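Asesoría > Comercio en línea > Boletín

Inicio Boletines Guías Plazos Contacto

El derecho de desistimiento, ese invitado al que se le olvida poner cubierto

18/01/2021

Pasada la campaña de Navidad llega la otra campaña, la de los paquetes que vuelven. Y con ella, el correo de cada enero: «Un cliente quiere devolver algo que no está roto. ¿Puede?». Puede. Lleva años pudiendo, y lo seguirá haciendo aunque en la web ponga en mayúsculas que no se admiten cambios.

Quien vende a distancia a consumidores en la Unión Europea debe concederles catorce días naturales para arrepentirse, sin dar motivos. El plazo corre desde que reciben el producto, no desde que usted imprimió la etiqueta. Si la tienda olvida informar de este derecho, el plazo se alarga doce meses más, lo cual convierte un párrafo ahorrado en el peor negocio del año.

Bomard, que vende menaje por internet, nos pasó sus condiciones generales antes de publicarlas. Ocupaban 40 páginas. Dos estaban dedicadas a la propiedad intelectual del logotipo y ninguna a las devoluciones. Las habían copiado de Muvier, que se dedica al alquiler de maquinaria y solo trata con empresas — un texto estupendo, para otro.

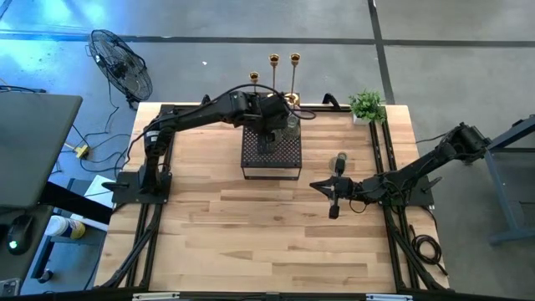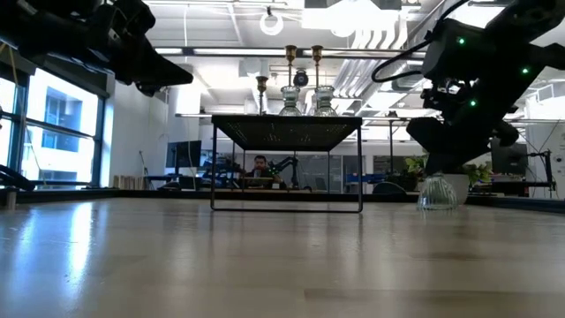

Artículos para la mesa y la casa
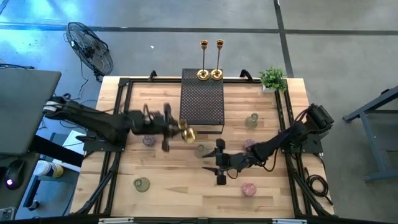
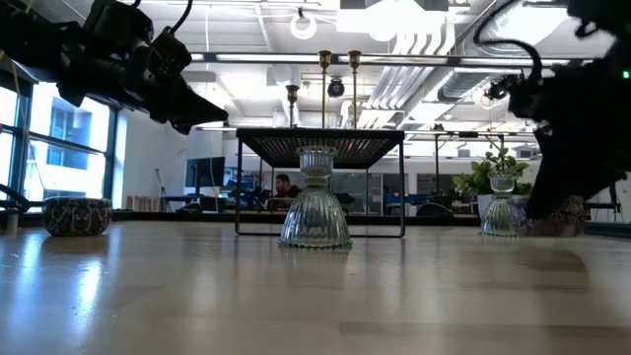 Zixuan Fu nos escribe que en Drestidach descontaban los gastos de envío iniciales de cada reembolso y que ningún cliente había protestado hasta ahora. Le creemos. Pero el envío estándar de ida también se devuelve; lo que puede cargarse al comprador es el coste de la vuelta, siempre que se le haya avisado antes de comprar. Si eligió la entrega urgente, la diferencia corre de su cuenta.

Hay excepciones, menos de las que querría el gremio: lo hecho a medida, lo que caduca deprisa, lo precintado por higiene que ya se ha abierto. «Estaba rebajado» no figura en la lista. «Es que lo sacó de la caja», tampoco, aunque si lo ha usado más de lo necesario para probarlo puede descontarse la pérdida de valor.

En febrero enviaremos a los suscriptores un modelo de cláusula y el formulario de desistimiento, que hay que facilitar aunque luego el cliente prefiera mandar un correo de 3 líneas. Quien quiera que revisemos sus condiciones puede reservar cita desde Contacto. Traigan el texto propio, por favor, no el del vecino.

Comentarios

Sosina Degefa
¿Y si vendo un juego y solo me devuelven una pieza? El pedido era de 200 euros y no sé qué parte abonar.

Marisa
Lo de las mayúsculas me ha dolido. Voy a quitarlo.

wan_tienda
Sigo esperando el modelo que prometisteis el año pasado, por cierto.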